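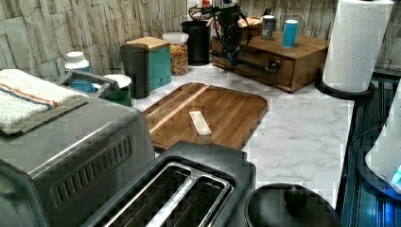
Oiling a chopping board is the one kitchen job I never put off, and Chrysanthi Zacharopoulos at Plircombe has let me write it up for the house guide, so you're getting my way of doing it. It suits any solid wooden board you keep out on the worktop. Mine lives in the middle of the counter, a reddish-brown one made of strips, with rounded corners, a raised rim and one paler strip running across it on the slant. That rim matters for step 4, so keep it in mind! The little block of pale wood standing on the board is what I wrap my cloth round when I'm rubbing the oil in (any small offcut will do, as long as it sits nicely in your hand).

4.2 Oiling your board

What you'll need: food-safe mineral oil, two clean cotton cloths, a small wooden block, fine sandpaper, and a bit of patience. I use the Calness oil from the cupboard under the sink, but I'm not fussy.

1. Wash the board in warm water with a drop of washing-up liquid. Do both faces, even if you only ever chop on one. Rinse it quickly and wipe it down with a tea towel.

2. Stand it on its edge and leave it overnight. I do mine after supper and forget about it till morning.

CAUTION: Don't dry it on top of the toaster or next to the oven. I warped a lovely old board that way one December and Rosalind Haverford still brings it up.

3. Feel the surface with your fingertips. If it's furry or rough, go over it lightly with the sandpaper, always along the grain, then wipe off the dust. If it's smooth, skip straight on to the oil.

4. Pour a small puddle of oil in the middle, wrap a cloth round your block and work outwards in long strokes. Oil loves to collect along the inside of a raised rim, so take the cloth off the block and run a finger through the corners as you go. Then do the edges, and then the underside.

5. Leave it for 95 minutes. (Christos Chatzigeorgiou timed it once and wrote that in the margin, and I've stuck to it ever since. An hour and a half is fine.)

6. Buff it with the second cloth until your hand comes away clean. If there's a dull patch, it's thirsty, so give that bit another coat.

NOTE: A brand new board drinks far more than an old one. Give it 4 coats over the first 14 days, then carry on once a month.

CAUTION: Never use olive or sunflower oil. They go sticky and start to smell. Spread oily cloths out flat outdoors to dry before you bin them, and please don't leave them scrunched up in a corner.

Boards with deep cracks need a proper repair before any oil goes near them. See 4.3.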